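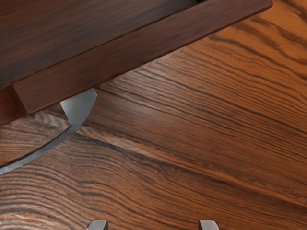

Ob man für einen einzigen Liebesfilm wirklich bis nach Destska fahren müsse, wollte eine Leserin nach meiner Ankündigung wissen, der laufe doch ohnehin bald im Stream, und das Ende könne man sich auch so denken. Ja, liebe Leserin, das Ende konnte ich mir denken! Gefahren bin ich trotzdem, und zwar sehr gern, denn die Produktionsfirma Tetteh hatte am 16/11/2018 zum Tag der offenen Tür in ihre Studios geladen, und so etwas lasse ich mir ungern entgehen.

Von Kusteck aus sind es 190 Kilometer, mit einmal Umsteigen und einer Thermoskanne gut zu schaffen. Am Eingang bekam jeder ein Bändchen, dann ging es in Gruppen in Halle 2, wo die Innenszenen von »Bultus« gedreht wurden, der Geschichte einer Anwältin, die das Hotel ihrer Tante verkaufen soll und sich (natürlich!) in den Koch verguckt. Die Hotelhalle ist viel kleiner, als ich sie mir vorgestellt hatte. Hinter der Rezeption kommt gleich die nackte Rückwand, und die Treppe endet nach ein paar Stufen auf einem Gerüst. Ich fand das ganz rührend.

Am längsten blieb ich im Kostümfundus hängen. 336 Teile wurden allein für diesen Film gebraucht, vieles davon doppelt, weil es in der Geschichte dauernd regnet. Eine sehr geduldige Mitarbeiterin ließ uns die Mäntel anfassen und erklärte, wie man neuen Stoff alt aussehen lässt, mit Tee, Bürste und viel Zeit.

Nachmittags gab es dann im Studiokino, 300 Plätze und alle besetzt, die erste halbe Stunde zu sehen. Die Musik trägt mir ein bisschen dick auf, aber die beiden Hauptfiguren streiten so herrlich, dass ich gern sitzen geblieben wäre. Im Dezember soll der ganze Film kommen. Der Eintopf in der Kantine war übrigens ausgezeichnet, nur sollte man früher anstehen als ich.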